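After the Water Went Down

The river at Wekden came over its banks a little before four in the morning. By daylight the lower half of the town was under water, and the road bridge that links it to the hill farms was gone. Of the 900 people who live there, 654 had to leave their homes. Most walked uphill in the dark with whatever they could carry.

Relief reached the town from two directions. Trucks with blankets and drinking water came from the coast as far as the broken bridge, and everything was carried across on foot by way of a cable walkway the farmers normally use for milk cans. From the north, a small meditation center in Misholm sent its own people. The center has 40 regular members. On the first trip 26 of them made the journey, in two rented vans and a borrowed cattle truck, and they slept in the school gym alongside the families.

They had no special training in disaster work. What they had was a large kitchen kit, used twice a year for retreats, and a habit of cooking for a crowd. They set up under the bicycle shelter behind the school and served rice, lentils and boiled vegetables three times a day. The meals were vegetarian, as they are at the center, and a few of the older farmers grumbled about it the first evening. The pots still came back empty. 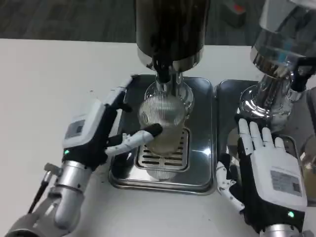

WEKDEN, August

Five months later the gym is a gym again. The mud line is still there on the outside wall, just under the windows, and the town has decided to leave it unpainted for now. On Mill Street every second house has new floorboards. Others are boarded up, and their owners are staying with relatives in Hägglund until the insurance question is settled.

Members of the Misholm group have kept coming, usually six or seven at a time. In the spring they shoveled silt out of cellars and washed down furniture that could be saved. In June they started on wells. Most houses below the church drew their water from shallow wells, and all of these were fouled by the flood. Each one has to be pumped out, scrubbed, treated and tested before anyone can drink from it again. The testing is done at the county lab in Nivumier, and results take nine days.

The cost of the work has been met by the center's members and by a collection at the Nivumier market. The group does not ask the town for anything except a place to sleep. It does not hand out literature either, though on most evenings the members sit together for an hour in a classroom lent by the school, and the door is left open. Some townspeople have joined them. Others come for the tea afterward and stay to talk about the bridge.

The bridge is the main subject in Wekden this summer. A temporary steel span opened in May, but it takes one car at a time and is closed to heavy trucks, so hay and feed still go the long way through Hägglund. The permanent replacement has been promised for next year.

Work on the remaining wells will go on until the first frost. After that the group plans to insulate the attic of the old parsonage, where three families will be spending the winter.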